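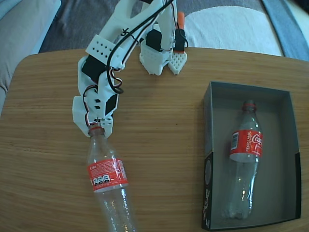
The Prundum top, with one empty Coke bottle on the wood and another in the box.

Jumow Prundum Coffee Table: Review After Nine Months
By Rukhsana Tanoli

The Prundum is the larger of the two coffee tables Jumow sells with a light wood top. I paid $417 for it at Deligiannis, delivery included. It replaced a glass table that I was tired of wiping, and it has stood in front of our gray sofa for nine months. In that time it has been used every day for food, drinks, mail, laundry folding, board games and sorting the recycling.

Short version: I like the top a lot, the legs are fine, the assembly instructions are poor, and the price is a little high for what you get. Details below.

The top

The color is a light brown, and it is close to what the store's website shows. Under a warm lamp in the evening it goes more yellow. In the morning it looks paler, and that was the color I had in mind when I ordered it.

The grain is fine and runs straight along the length of the table. There are no big knots or dark streaks on ours. I looked at the display table at Deligiannis before buying and it was a bit more varied, so I expect this changes from one table to the next. If you want a top with a lot of character, go and look at one in person first. If you want something quiet that goes with a gray sofa and a dark carpet, you will probably be happy with whichever one comes.

The finish is low sheen. It doesn't throw the window back at you when you are watching TV. Dust shows less than it did on glass, and crumbs show about the same. I wipe it with a damp cloth and then a dry one. Jumow's care sheet says not to use spray polish and I haven't.

The corners are rounded. I had been looking at square-cornered tables before this and I'm glad I changed my mind. The walkway between our table and the armchair is narrow, and I used to have a permanent bruise just below the knee from the old one. I still bump into the Prundum now and then, and it doesn't hurt much. The edge along the top is smooth to the hand all the way around, with no rough spots where the corner meets the straight side.

Scratches and marks

I'm not careful with furniture. There are some marks.

The worst one is a short scratch from a ceramic bowl with an unglazed foot. It runs across the grain, so it catches the light from the sofa side. Scratches that run with the grain are much harder to find. There are a few from keys and I have to tilt my head to see them.

Water rings have not been a problem if they are wiped up within the hour. One glass was left overnight in August and it left a pale circle that faded over a few days, though I can still find part of it if I look. Coffee wiped off cleanly. Turmeric did not. There is a faint yellow patch near one end where a lid was put down wet side first, and I have stopped trying to get it out.

Cardboard boxes are fine to slide around on it. So are plastic bottles. I would put felt under anything heavy with a hard base.

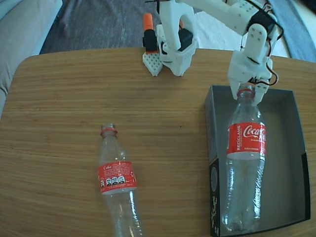 Straight grain and a rounded corner. The box is open at the top, so a bottle can stand up in it.

Size and height

The table is long enough that two people can eat at one end while the other end is covered in something else. That was the main reason I picked the Prundum over the smaller one in the range. Before that I had nearly ordered the Plesetti, a narrower table with a shelf underneath. The shelf would have been useful. On the other hand the Plesetti was too slim for dinner plates with anything in front of them, and we eat in front of the TV more than we should.

Height is good for sitting on the sofa and reaching forward. It is too low to work at with a laptop for more than half an hour. If you sit on the floor it is very comfortable, and that is how we use it for games and for any kind of sorting job.

One of those jobs is the empties. We keep bottles under the sink until there are too many, then bring them out to the living room and go through them before they go out. I use an open dark gray cardboard box on the table for this. It has a low enough side that a bottle can be put in lying down or standing up, and it is easy to pick up with both hands when it's ready to go. Soda bottles go in lying down, caps all at the same end. They stay put better that way when I carry the box down the stairs. Standing up, a tall empty bottle tips over as soon as you turn a corner.

You could do all this on the kitchen counter, of course. I prefer the coffee table because I can sit down, and because the surface is wide enough for the box and the bottles side by side. A bottle lying on its side will roll on a hard top if you nudge it. On this one it rolls less easily than it did on glass, though it will still get away from you near the rounded corner.

Stickiness is the thing to watch. An empty soda bottle often has a bit of syrup around the neck or the base, and it dries tacky. On the Prundum it comes off with warm water. I left a spot for a full weekend once and it needed a second go with a drop of dish soap, then no trace.

Assembly

The top comes in one piece. The legs and the crosspieces are in the same carton, wrapped in paper. My brother Hammad Durrani came over to help me, and I would not try it alone. The top is heavy and has to be turned over at the end without putting the weight on two legs.

The instructions are drawings only. The drawing for the crosspieces shows them the wrong way around, or at least it can be read that way, and we read it that way. We had to take all four bolts out and start over. It took us most of an evening. With that step clear from the start it would be well under an hour.

Two tips. Lay a blanket down before you put the top on the floor face down. And leave every bolt a little loose until all of them are in, then tighten in turn. The supplied hex key is short and hurts your palm, so use your own if you have one.

Steadiness

Once tightened it is solid. We have a carpet, and the feet sank in slightly over the first couple of weeks, so I went around with the key again after a month. Since then no wobble. You can lean on the long side to push yourself up off the floor and it stays where it is. I would not sit on the end of it. Hammad has, more than once, and it held, but I heard it.

The feet leave dents in the carpet. That is normal for a table this heavy and I only mention it because moving it for vacuuming is more of a chore than it was with the old one. I lift one end and then the other.
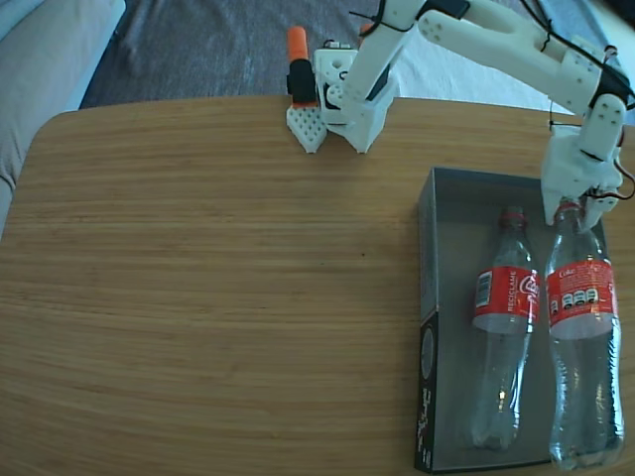
Two empties lying in the box with the caps pointing the same way.

Delivery and the store

Deligiannis gave a delivery window and kept to it. The carton had a crushed corner, but the foam inside did its work and the table was fine. The driver waited while I checked the top, and I appreciated that.

I did have to call about a missing foot pad. The person on the phone asked for a photo, I sent it, and a set of pads came in the mail. No complaint there.

Jumow's site says the range has some 3,000 buyer ratings. I read through a lot of them before ordering. The low ones were mostly about the instructions and about color differences between the table and a matching side unit bought later. I can agree with the first. I don't own the side unit.

Cleaning routine

In case it helps someone deciding between this and glass or stone:

Daily, a dry cloth if there are crumbs.

After food or recycling, a damp cloth, wiping along the grain, then dry it.

Every few weeks, warm water with a small amount of dish soap, wrung out hard. Dry right away.

I haven't oiled or waxed it. The care sheet says it doesn't need it and so far the top looks even from one end to the other, apart from the turmeric.

What I would change

A shelf or a drawer would be welcome. Everything that used to live under the old table now lives in a basket beside the sofa. Jumow does make a version with a drawer in a darker wood color, but I wanted the light one.

The instructions need redrawing.

I would also like slightly wider feet for carpet. The pads in the pack are meant for hard floors and do nothing for us.

Price

At $417 it costs more than I had planned to spend. The Plesetti was cheaper and had the shelf. You are paying for the size of the top and the weight of the thing. If you have a small room, or you mostly put a cup and a book on your coffee table, the smaller and cheaper ones will do the job. We use ours hard and I think we got the right one.

Rating

Top: very good
Legs and frame: good
Assembly: poor
Value: fair
Overall: 4 out of 5

I will update this if the finish starts to wear. The spot to watch is the front edge on the sofa side, where feet go up at night. Nothing there yet.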